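Proltstead Rail Path: Frequently Asked Questions

Last reviewed in July. If your question isn't covered, contact details are at the bottom of the page.

ABOUT THE PATH

Where does the path start and finish?
The northern end is at the old Ceridell siding, behind the town hall car park. The southern end is at Wanigasekara Road, next to the stock crossing. The full length is 19 km one way. There is no loop, so you either turn around or arrange a lift.

Is it the same thing as the Ceridell Creek Walk?
No. The creek walk is a separate dirt track that leaves from the picnic ground and is much steeper. The two meet once, at the timber bridge. Signs for the rail path are green and signs for the creek walk are brown.

Who looks after it?
The Proltstead Path Association holds the lease and does the day-to-day work. The shire owns the bridges and inspects them. The paddocks on both sides are private, apart from the mown reserve near Lodura Lane, which belongs to the shire.

Does it cost anything?
It's free. Groups of more than 30 and anyone running an event need a permit, which is covered further down.

THE SURFACE

What is the path made of?
Most of it is gravel over the original rail formation. The first 400 metres out of Ceridell are sealed. After that it is compacted fine gravel as far as the timber bridge, and from the bridge south it is looser and the stones are a mixture of sizes.

The long straight south of Lodura Lane is the part we get the most mail about. It has pale stone across the full width with soil showing through in places, and a strip of bare earth between the stone and the grass on one side. It is flat and easy to follow. It is slower going on a bike than the northern half, and thin road tyres don't suit it.

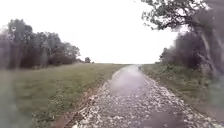 What shoes should I wear on the gravel?
Walking shoes or runners with a reasonably firm sole are fine for the whole length. Thin-soled shoes get uncomfortable on the bigger stones after a few kilometres, and sandals let the small ones in. Full hiking boots are fine if you like them but you don't need them.

Can I ride a road bike?
On the sealed part, yes. Past that we suggest tyres of 35 mm or wider, and 40 mm or wider if you're going south of the bridge. Drop your pressure a little for the loose parts. Mountain bikes and hybrids manage the whole path.

Why don't you seal all of it?
Cost, mainly. The shire had it priced and the figure was well beyond what we can raise. Horse riders also asked us to keep an unsealed surface, and the lease requires us to consider them.

Is the gravel being replaced?
It gets topped up. Last financial year we put down 235 tonnes, nearly all of it between the timber bridge and Lodura Lane. The next section on the list is the approach to Wanigasekara Road, where the soil is showing most. New stone is loose for the first few weeks until traffic and rain settle it. Please take it slowly if you see a "New Gravel" sign.

Why is there a bare strip beside the stone in some places?
There are two causes. Walkers and riders use the edge when the middle is loose, which wears the grass off. We also spray or scrape parts of the margin so grass roots don't creep into the formation. We don't plan to regrass these strips. They do go soft after heavy rain, so keep to the stone when it's wet.

What happens to it in the wet?
The gravel drains well and is usually walkable within an hour or two of the rain stopping. The cutting at the 7 km post holds water longer. If the creek is over the causeway, that part is closed and a barrier goes across. Don't go around the barrier.

USING THE PATH

Are dogs allowed?
Yes, on a lead, for the entire length. Many of the paddocks carry sheep and the fencing isn't dog-proof. The shire ranger does patrol and does write fines. There are bag dispensers at both ends and at Lodura Lane.

Are horses allowed?
Horses are allowed from the timber bridge south. They are not allowed on the bridge itself, which isn't built for them. Float parking is at Lodura Lane. Please walk your horse past pedestrians.

What about e-bikes and scooters?
Pedal-assist bikes are fine. Throttle-only bikes, trail bikes and petrol scooters are not. Mobility scooters are welcome everywhere, though we only recommend the northern half for them.

Can I take a pram or wheelchair?
The sealed section suits any pram or chair. The fine gravel as far as the bridge is manageable with larger wheels and someone to help push. We don't recommend the southern half for small-wheeled prams or manual chairs. There is a bench and a turning area at the end of the seal.

Who gives way?
Bikes give way to walkers, and everyone gives way to horses. Keep left and ring your bell early. Loose stones make noise under tyres, but walkers don't always hear a bike coming from behind, particularly with a headwind.

Is there shade?
Not much. There are trees close to the path through the cutting and beside the creek. The straight has open grass on one side, with trees standing back beyond the field, and shrubs and a few trees behind the verge on the other. In summer we suggest starting before 8 am and carrying more water than you think you'll need.

Is there water along the way?
There are taps at the Ceridell car park and at Lodura Lane. There is nothing at the southern end. The tank at the timber bridge is for fire use only and the water isn't treated.

Are there toilets?
At Ceridell (open all hours) and at Lodura Lane (6 am to 8 pm). Both have an accessible cubicle.

Is there phone reception?
It's good at Ceridell, patchy through the cutting and reasonable on the straight. Every kilometre has a numbered post. If you need to call for help, give the number of the last post you passed.

What about snakes?
They are about from spring to autumn and like to lie on warm stone. Stay on the path, look ahead of you and don't let children go into the long grass at the fence lines. If you see one, stop and let it move off.

Can I camp?
There is no camping on the path or the reserve. The Ceridell showground takes tents and vans and is a short walk from the northern end.

EVENTS AND PERMITS

How do I book an event?
Download the form from the Permits page and send it in at least six weeks ahead. You'll need public liability cover and a plan for parking. Permits for school groups are free. Everyone else pays a flat fee of $152, which goes to the gravel fund.

Does the path close for events?
Hardly ever. The one regular closure is the Lodura Half, when the section from the timber bridge to Lodura Lane is shut until noon. The date goes up on the noticeboards a month ahead.

Can I fly a drone?
Only with written permission from us and from the landholders you'd be flying over. Stock get spooked easily and we've had fences damaged.

HELPING OUT

When are the working days?
The first Saturday of the month, 8 am at the Lodura Lane shed, finishing at midday. Most of the work is raking stone back off the grass, clearing drains and trimming. Bring gloves, a hat and closed shoes. We supply rakes, shovels and morning tea.

Do I have to be a member?
You need to sign the attendance book so that you're insured. Membership is optional.

Can I donate gravel or machine time?
We'd be glad of either. Stone has to meet the shire's specification, so please ring before delivering anything. A load of river pebble was tipped at the southern gate two winters ago and we had to pay to have it carted off.

How do I report a problem?
For potholes, washouts, fallen branches or damaged signs, email the path coordinator, Dilani Nanayakkara, using the form on the Contact page. Include the post number and which side of the path it's on. For anything urgent on a bridge, ring the shire's after-hours line. For event permits, ask for Karthik Mollah.

How long does a repair take?
Fallen branches are usually cleared within two days. Washouts depend on getting a contractor and can take three weeks or more in a wet season. Surface wear goes on a list and is dealt with at the next top-up, unless it's dangerous.

Where can I get a map?
Paper maps are in the box at the Ceridell car park and at the Wanigasekara Road gate. The printable version is on the Maps page. Copies printed before the Lodura Lane toilets opened show the southern float parking in the wrong spot, so please recycle those.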